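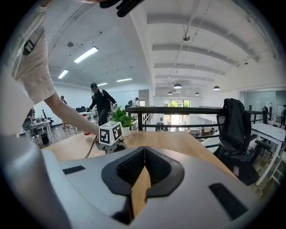 Clearing a shared desk takes ten minutes, or 40 if you stop to read things. Start with the chairs. Jackets go on a hook - a chair back is where they retire.

Next, lift everything small off the desktop and wipe toward you.
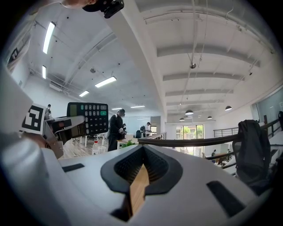
Does a calculator still deserve desk space? Only if you used it this week; otherwise it goes in a drawer.

Drinks come last. Cap the bottles, stand them up or take them with you, and rinse the cups. 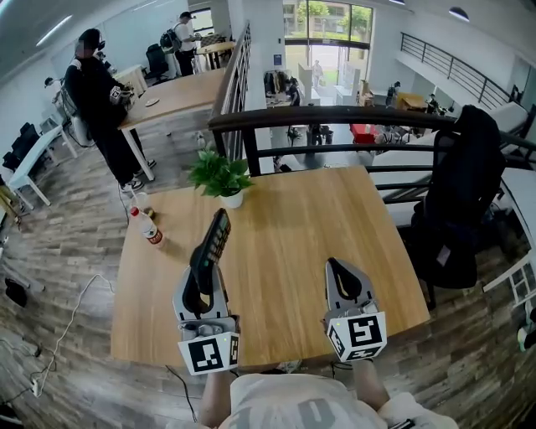
Then water the plant, sparingly, and put it back where no elbow travels. Run any cables down the back edge and leave before somebody sets down a mug.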